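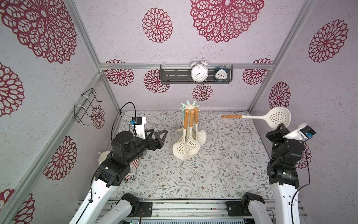
*Words: the Stultach workshop desk, Rakilbridge – October 8, 2018*

The technician who looks after the two-arm cell at Vestolthorpe starts with the cables. "I follow each one along the links by hand," she says. "If it pulls at the elbow, I clip it again."

Next come the grippers, which she tests on the slotted spoons and the skimmer. "Thin handles show up play in the fingers."

She checks the rail bolts every 300 hours and has replaced one servo – a shoulder – in September. "The spare came from Dankwa in 11 days. I keep two on the shelf now."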